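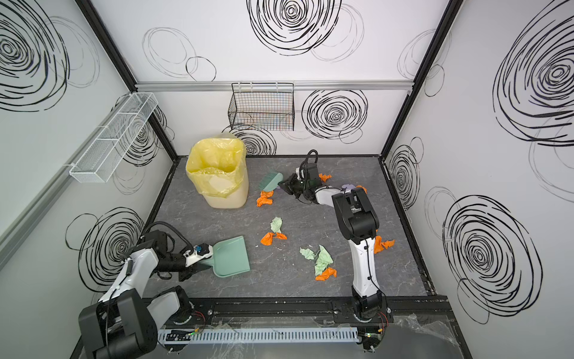 About the Fenside Robot Club

We are a school club that tries to get two robot arms to sweep up crumpled paper. One holds the dustpan, the other holds the brush, and the bin stands in the back corner. People hear this and ask when the robots will be cleaning the cafeteria. We would not hold our breath.

Fergal Dunne started the club after one too many trade show videos. He still makes new members watch a few and write down every place where the video cuts.

What we do

Members write the code, run it and log each try, including the bad ones. A claim of "it works" needs 50 runs behind it. One good run at 4 p.m. with everyone cheering doesn't count.

We enter the Oltwood meet in January. We have doubts about the scoring, which gives up to 100 points and hands 60 of them to the slide talk. We go anyway, mostly to see what the Drisside team has built.

Joining

Open to all grades. No coding needed, but you should like arguing about results. We meet in the Haddad Building, 2nd floor. Bring a notebook. We can't promise it will help you get into college.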